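Setting up the shop counter at Claneck

Photos from the May refit of the small shop at the front of the Claneck tea room. The old glass cabinet has gone and most of the smaller stock is now on open stands. Photographs by Annick Desjardins. 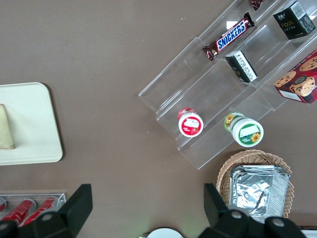

Snickers on the clear stepped stand, with the round jars on the lowest step and foil trays in the wicker basket.

The stand came from Trenora and replaces two wire racks that used to tip forward when they were half empty. Chocolate bars go on the upper step and jars at the bottom, so the heavier things are within easy reach of children and anyone sitting down.

Foil trays are sold singly or by the stack. People buy them for the bake sale and for taking home leftovers, and we sold 129 of them over the winter. They used to be kept behind the till, where you had to ask.

Prices will be on small cards, written by Analyn Ocampo. Until the cards are up, please ask at the till. Boxed biscuits will stay at the same price as before.

The layout was worked out by Jocelyn Pelletier and Uliana Moroz, who tried the jars in three different places before settling on this one. Cards, stamps and local honey have moved to the shelf by the door.

The shop is open whenever the tea room is, from 10 am until 4 pm. Larger orders of trays need two days' notice.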